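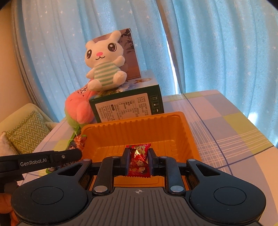
The strawberry ones go first every single year, Rajitha Mollah told us, and if you want any you had better be at the Cesdale library door by 10 a.m. She has been to every Cesdale Sweet Swap but one and she was right again this June!

Home | News | Events | Sports | Contact

The swap is simple. You bring a bag of candy you grew up with, you put it out on the long tables in the reading room, and you go home with a bag of everybody else's. This year 236 people came through, the most yet, and by lunchtime the line ran past the bike racks and down to Pisgate Street. There were milk chews, sesame bars, salted plums, ginger drops, and a peanut brittle so hard that one boy asked if he could borrow a hammer (he was given one, from the library's repair kit).

Comfort Akolgo started the swap with 21 neighbors and a folding table, after she moved here and couldn't find the coconut candy her aunt used to make. She makes it herself now, and brought three trays of it. They lasted until 10:40.

New this time was the wrapper wall, put together by Dong-geon Gil out of his own collection. He has 1000 wrappers at home, pressed flat in old phone books, and picked 51 of them for the display. The oldest came from his grandmother's coat pocket. People stood in front of it for ages, pointing and calling their kids over, and at least two strangers found out they had gone to the same corner store as children, an ocean away from here.

Prasanna Roy gave a short talk on pulling sugar by hand, then let the crowd try. It was sticky and loud and great fun. The carpet in the reading room has been cleaned.

Leftover candy went to the Patwary Senior Center, with the sugar-free bags marked in green. The wrapper wall stays up in the library lobby through the end of summer, and Gil is happy to take additions, as long as they are clean. Drop them in the envelope at the front desk.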